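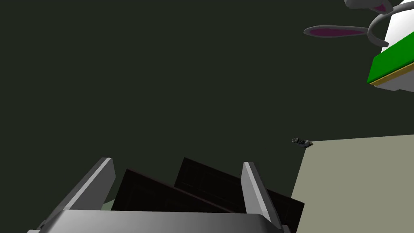
Para Nataša Golob, quem ensina um robô por controle remoto acaba ensinando também os próprios vícios, e ela me escreveu isso numa mensagem comprida, em outubro, depois de ler minha última coluna. Fiquei com a frase na cabeça por semanas, confesso, e quanto mais penso nela mais gosto dos vícios.

No Mukgate, o simulador que usamos, passei uma tarde inteira guiando dois dedos cinzentos para perto de umas placas escuras, dessas que poderiam ser tábuas ou capas de livro. Gravei 18 demonstrações e só 2 me pareceram bonitas. Nas outras eu hesito, volto, chego torto (minha avó diria que eu pego as coisas como quem pede licença!).

Há quem prefira gerar 4000 trajetórias limpas por programa e dormir tranquilo. Eu entendo, mas a hesitação de uma pessoa carrega informação: é ali que a mão percebe que o ângulo não serve e procura outro. Se jogarmos isso fora, o robô aprende o caminho e fica sem saber o que fazer quando sai dele. Nataša continua discordando, e já me prometeu outra mensagem.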